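Search this site
Enter keywords

Training on a kitchen that does not exist

Kirstin Cruickshank has spent most of the past year moving jars along a shelf. None of them are real. The shelf, the brick wall behind it and the arm that does the reaching all live in a simulator called Tierney, which her group at the Malside laboratory wrote to test how robot policies cope with crowded surfaces.

"Tables are easy," she said when we met in her office. "You come down from the top and there's air on every side. A shelf has a wall behind it, and the thing you want is usually standing next to something you don't want to touch."

The method is called Clorby. A person controls the simulated arm by hand and records a small number of successful picks. The software then cuts each recording into short pieces, moves the containers, and joins the pieces up again to fit the new layout. Any attempt that knocks a neighbour over is thrown away. The group began with 9 recordings and kept going until it had 939 usable ones.
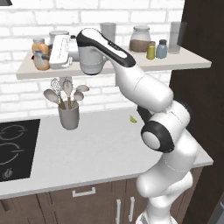 Periklis Xenos, who wrote most of the joining code, said the first version produced a great many paths that looked fine and ended badly. The gripper would arrive at the right place with the elbow of the arm somewhere it should not have been.

"We were only checking the hand," he said. "So we started checking every link against everything in the kitchen, all the way along the path. It made generation a lot slower. I think one batch took most of January."

Was it worth the wait? He thought so. In the group's tests, a policy trained on the slower, checked data finished 200 of 300 trials on layouts it had never met. The same policy trained on the original nine recordings alone finished so few that Cruickshank did not want to give the figure much weight. "It's not a fair fight," she said. "No one would train on nine. We ran it so there was a floor."

A more useful comparison, in her view, was between data sets of the same size with and without the whole-arm check. The checked set came out ahead, mostly on small containers standing close together. For a lone item at the end of the shelf there was little between them.

The failures are of two main kinds. In one, the fingers close too early and tip the container. In the other, the arm stops short and waits until the trial runs out of time. Xenos has spent longer on the second.

"It gets to a pose it hasn't seen and it just stays there," he said. "Small movements back and forth. We tried adding recordings that begin from awkward poses, and that helped a bit." 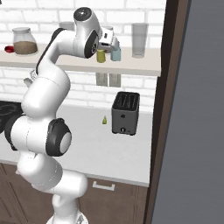
The group also varies the viewpoint. Cruickshank said an earlier policy had learnt to rely on where the shelf edge fell in the view, and lost its way when the camera was shifted slightly. Moving the camera between recordings cured most of that, at the cost of longer training.

Orla Hayes, who runs the physical robots at Malside, has read the results with some caution. Glass is her main worry.

"A simulator can draw you a glass," she said. "What my depth sensor gives me when I point it at one is another matter. I'd want to see it work on a tin first."

Cruickshank agrees with her. The next stage is a real shelf in Hayes's workshop, starting with opaque containers and a slow arm. She would not put a date on it. The wall fixings have to be approved, and the two of them are still discussing how hard the gripper should be allowed to press.

In the meantime the recordings and the layouts will be shared with a partner group at Jamolholm, which wants to try a different way of choosing where to cut. Xenos said he would be glad if they found one. The cuts are still placed by hand, and he places them.

Interview by Liam Ó Ceallaigh, 26/04/2023

Contact the editor | Copyright Malside | Back to top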